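Cup and bowl stacking night is back for January

The tables at Mololero Hall are going green again! The Cestar Stackers, the town's only club for people who like piling up kitchen plastics, have opened bookings for their summer season, and 134 players have already put their names down.

It's a lovely, slightly mad pastime. Everyone gets the same mixed set of coloured cups and bowls and a stretch of felt-covered table, and the idea is to build upwards from the smallest base you dare. Start with a bowl and you'll be safe as houses. Start with a single cup and the whole hall goes quiet.

Organiser Nayeli Cervantes ran the first night with 19 neighbours and a box of picnicware from her own cupboard. Last season the club logged 422 finished stacks, and she reckons the standard has shot up.

"People used to go wide at the bottom and stop when it wobbled," she said. "Now they're going the other way, little cup first and the biggest bowl last, and it's gorgeous to watch. My favourite colour to finish on is yellow, but I'll take whatever stays up."

The upside-down cone, as regulars call it, earns double points in the Sandoval Cup — the club's end-of-season prize — provided the bottom cup stands upright on the cloth. Spare bowls can stay on the table beside the stack, and plenty of players like to keep them close while they decide what goes on next.

A lime cup holds up one of these top-heavy builds, with pink, green and purple above it and a big pale yellow bowl at the top.

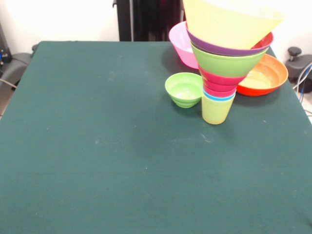
How to join in

Sessions start at 6.30 pm in the main room at Mololero Hall, and beginners are welcome at every one. Sets are supplied, so just bring steady hands and maybe a plate for supper. Kids can play alongside a grown-up, and there's a junior table with lower targets.

The club has room for 171 players this season, so there are still places going. Names can be left at the Karar Street library desk or with Nayeli at the hall before any session.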